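Progress report to the Nemeo Tourism Fund, second reporting period
Grant: Ulloa Lakeshore Visitor Services
Wednesday, November 22, 2023
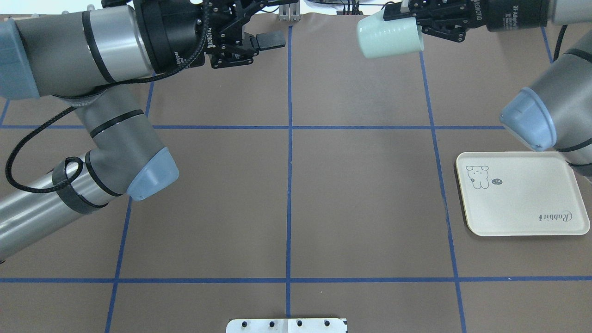 *Work surface with blue tape grid.*

## Where the project stands

The grant pays for three pieces of work: a shared booking desk for boat rental and guided trips on Ulloa Lake, a set of visitor landings between Zerkberg and Hukel, and a printed and online guide to the lake. The booking desk is open. The landings are partly finished. The guide is behind schedule and we are asking for a change to its delivery date (see "Request" at the end).

## Booking desk

The desk opened in June in the old ticket office at Zerkberg harbor. It takes bookings by phone, in person and through the website. Eleven operators signed the agreement before opening. They cover canoe and kayak rental, two sailing schools, the evening boat, fishing trips and the small ferry to Hukel.

Between opening day and the end of the season the desk handled 3,979 bookings. Of these, 884 were for more than one operator, most often a morning rental and the evening boat on the same day. Before the desk existed visitors had to make those bookings separately, so we have no earlier figure to compare with.

Two problems came up. The calendar did not hold ferry seats for groups until payment cleared, and on several weekends the same seats were sold twice. The supplier changed this in the middle of the season and there have been no double sales since. The second problem is staffing. The desk was planned for one person at a time, and on fine Saturdays the line went out the door. We moved hours from weekday mornings to cover it and stayed inside the wage budget.

Operators were asked for comments at the end of the season. Most want the desk to open earlier in the day. The fishing guides want to be able to block out dates themselves instead of calling in. Both changes can be made before next season with the money already approved.

## Landings

Four landings were planned. The ones at Zerkberg and at the campground are complete, with floating docks, steps and signs. The landing at Hukel has its dock but not its signs. The sign order was returned to the printer with the walking distances corrected.

Work on the fourth landing, on the north shore, has not started. The permit was delayed while the county reviewed the shoreline setback. It has now been issued with one condition: no piling work during the spring spawning period. The contractor has agreed to do the pilings over the winter if the ice allows and to fit the dock afterward. If the ice does not allow it, this landing will slip to late summer.

The cost of the Hukel dock was higher than the estimate because the lake bottom there is softer than the survey showed and longer pilings were needed. The difference was taken from the contingency line, which still has enough in it for the north shore.

## Visitor guide

The text is written and has been checked by the operators. The map is not done. Our first version showed the shallow areas at summer water level only, and the sailing schools pointed out that this would mislead visitors in the fall. It is being redrawn with both levels.

We printed about 200 copies of a plain fold-out without the map to test at the desk. Visitors took the pages on parking, ferry times and where to eat. Few asked for the history section, and we plan to cut it to one page.

## Spending

Spending on the booking desk is on budget. Landings are under budget for the period only because the north shore has not been billed. Guide costs are low for the same reason. A full statement is attached with receipts.

## Request

We ask that delivery of the guide be moved to the start of next season, with no change in the amount. We also ask for written confirmation that unspent landing funds can be carried over to cover the north shore dock.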